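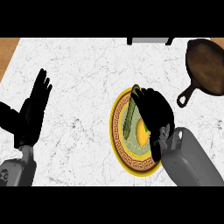

4. Sealing the countertop

Clear the stone first. Skillets, small appliances, all of it off. Cast iron left standing on marble can rust and the ring won't come out.

1. Wipe down with Likovell Cleaner, no vinegar.
2. Let dry overnight.
3. Shake the Suverero bottle – a full 60 seconds.
4. Pour a small puddle, spread with the white pad. Thin coat.
5. Wait 54 minutes. Buff off whatever hasnt soaked in.
6. Second coat on heavy veining only.

Note: Kit 309 has one pad, kit 778 has two. Don't reuse a pad from a diferent sealer.

CAUTION: Keep sealer off bare wood edges. Leaves a dark stain. Tape them.

No food prep until the next day. Missing a pad? Ask for Rhun Eynon at the parts desk, Monday mornings.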